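Prostgate
Grocer's two-hour delivery plan for Peltby leaves plenty of questions open.

Prostgate will start delivering groceries to homes in Peltby in November, the retailer told suppliers on Thursday, with a promise that orders placed before 3 p.m. will reach the kitchen door inside two hours. The service will open with 3000 products, most of them from the chain's own shelves, and will be run out of the back of its existing store on the ring road.

That last detail deserves more attention than it got in the presentation. Prostgate has no warehouse in the area and does not plan to build one. Staff will pick orders in the aisles, alongside regular shoppers, and carry them to vans in a parking lot that already fills up on weekends. The company says 200 orders a day is a comfortable starting point. It did not say what happens on the day it gets more than that, or how much each one costs to put together.

Suppliers have heard this kind of thing before. The chain's last online effort, a click-and-collect scheme called Baxter, was rolled out to 47 stores and then quietly wound down. Prostgate now describes it as a learning phase. Several of the smaller food makers who paid to be featured on the Baxter home page would probably choose another word, and they are being asked to pay again – this time for placement in the new app, at rates the retailer has yet to publish. 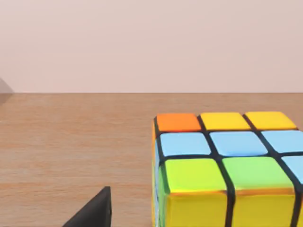 Computer rendering: gripper finger at a wood-grain tabletop.

The software comes from Bisurari, which also handles route planning and will take a fee on every basket. Prostgate is pleased with the arrangement and calls it low risk. It may be, for Prostgate. A fee per basket is easy to live with when baskets are large, but two-hour delivery tends to attract people who have run out of milk and want a few other things while they are at it. The minimum order has not been set.

Nikau Kereama, who heads the online business, told suppliers that prices in the app would match those in the store. Asked whether that included weekly specials, he said the matter was under review. Delivery will be free for the first 3 orders. The charge after that is also under review.

There is some sense in the choice of town. Peltby has a lot of households within a short drive of the store, and the nearest rival with a delivery service does not offer same-day slots there. Fresh produce is the chain's strong point, too, and shoppers who trust its tomatoes in the aisle might let someone else pick them out. Whether they will do so every week, once the free deliveries are used up, is another matter.

Kereama would not give a sales target or say how long the test will run. A second town could follow in the spring if the numbers are good, he said, without saying which numbers he would be looking at. Suppliers have until the end of the month to sign up for the app, and at least two of them said they would wait to see the rate card first.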